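Let the kids break the simulated one first

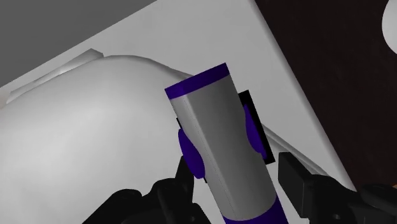
I've helped out with the robotics club at Pellport for a good few years now, and every March some well-meaning parent asks me why the students spend their first term in simulation when there's a perfectly good arm sitting in the cupboard. It's a fair question, and I've never managed a short answer to it (my family will tell you I've never managed a short answer to anything).

My view is that a beginner needs to fail an awful lot, and ought to be able to do it cheerfully. One of our Year 9 teams ran 256 grasp attempts before lunch and got 20 of them right, and they were laughing the whole way through! On the real arm they'd have had perhaps a dozen goes between them, with everyone standing around worrying about the fingers.

I do hear the other side of it. The Sastton club goes straight to hardware and their students are lovely, handy kids who can strip a gripper down and put it back together by afternoon tea. Simulated friction is a bit of a fib, too, and ours have had some rude shocks when they moved across at the Catitz Cup. I'd still rather they arrived with 1,000 tries behind them and a decent idea of what a bad approach angle looks like.

So if your school is weighing up a second arm, I'd ask you to think about a couple of secondhand computers with half-decent graphics cards first. Ours are in the back of the library, and they're on most lunchtimes until the bell goes.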